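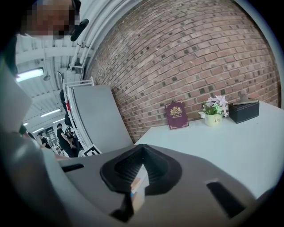 February – tracking dropouts, brick wall table

Picking up from yesterday. Hadico pose tracker still loses the hand-held gripper for short stretches when the operator turns toward the ceiling. Ngozi replayed session 342 with the old mask and the new one.

Old mask only blanked the dark rim outside the fisheye circle. Feature points were landing on the gripper body and the big finger on the left, which move with the lens, so the solver took them as proof that we were standing still. New mask covers the whole gray body, the V pad and the finger's full sweep. Costs us most of the lower half of the view.

With new mask: 2 dropouts left in 4,000 frames. Both are where the ceiling lights fill the view.

The bricks are good for us, plenty of corners, but the pattern repeats and the matcher sometimes slips by one course. Pushpa wants to tighten the ratio test. I would sooner lean on the table objects (the book or folder, the flower pot, the black box) as they don't look like each other. Trying hers first, it's a one-line change.

Square marker at the foot of the gray panel: partly visible at best from this angle. Not usable as the origin. Move it up or print a larger one.

Face blur ran before feature extraction, as it should. Block edges do produce corners though. Added the blur regions to the mask – commit is on the Mosley branch, not merged.

To do:
rerun session 458 with both changes
ask Ngozi for the lens calibration she used, mine is older
exposure cap for the ceiling lights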